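Trusatier Home Study: call for households in Clilstead and Frade

Do you have a table that collects everything? Dinner ends, and there are the cans, the bottles, the bits of paper, the leftovers somebody means to wrap up properly, and it all stays put until breakfast? Then we'd love to have you in our study!

Trusatier is a small research office, and for the past few years we've been looking at how people run their kitchens: where the spoons go, who wipes down the stove, why the good scissors live in the fruit bowl. Our new project, Florno, is all about clearing the table after a meal. We want to learn how ordinary households decide what gets thrown out, what gets recycled, what goes back on the shelf and what just gets pushed to one side for now. It's a wonderfully ordinary subject, and we've found that people have a lot to say about it once they get going (one couple in our trial round talked for a whole hour about bottle caps).

We're looking for real tables as they look after real meals. Please don't tidy up before we come, and don't buy a new tablecloth. A table where the empties are lying down next to the cookware and the wrapped food is exactly what we have in mind.

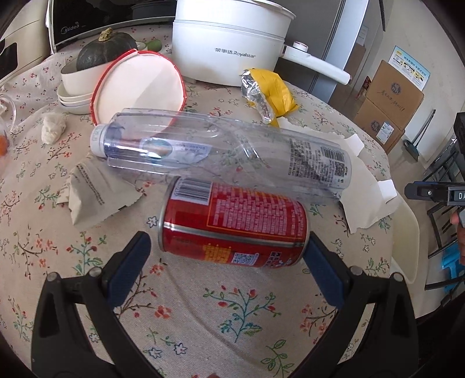 Doaa Ramadan wrote to us after the trial round that she had signed up thinking her family simply never cleared the table, and found that they all did, only each of them cleared a different part of it. Her son took every bottle and left every scrap of paper. She put away the food and never touched a can. They've since swapped jobs, she says, and the arguing has moved to the subject of who folds the cloth.

We love hearing things like this, and we'd like to hear many more of them.

What you would do

The study runs for 3 weeks. In the first week you keep a short table diary, a few lines after dinner on what was left out and who dealt with it. Pen and paper is fine, and so is a voice message if your hands are wet. In the second week one of us visits at mealtime, usually between 5 and 8 in the evening, and stays while you clear up the way you normally would. We'll ask questions as you go. In the last week you try one change that you pick yourself: a tray for empties, a bowl for scraps, a different person on bottles, whatever appeals to you. Then we talk it over by phone.

The diary takes nearly 15 minutes a day at first and a good deal less once you're used to it. The visit lasts as long as your cleanup does, plus a cup of tea if you're offering.

Who can take part

Any household in Clilstead or Frade where people eat at home at least 4 evenings a week. You can live alone, with family, with roommates, with grandparents in the back room. Renters and owners are both welcome. Your kitchen can be any size, and you don't need a separate dining table; a folding one counts, and so does the end of a workbench. Everyone over 16 who usually helps clear should be willing to talk to us for a bit. Younger kids can join in if they feel like it and a parent agrees.

We'd especially like to hear from people who cook a lot of soups, rice and stews, and from homes where leftovers sit out in the pot for second helpings. Those tables get cleared in stages, and we haven't seen nearly enough of them yet.

What you get

Each household receives $400, paid after the final phone call. If you stop early, we pay for the weeks you finished. You'll also get a copy of the Florno booklet when it's printed, with all names changed and nothing in it that you haven't agreed to.

How to sign up

Send a note through the contact form on the Trusatier site with "Florno" in the subject line. Tell us who lives with you, which town you're in, what time you usually eat, and what is on your table at this very moment. Be as specific as you like! Long lists are welcome.

We start visits in January and will keep taking names until the places are filled. Everyone who writes gets an answer, including those we can't fit in this time. If you'd prefer to do the interviews in a language other than English, mention it in your note and we'll do our best to send someone who speaks it.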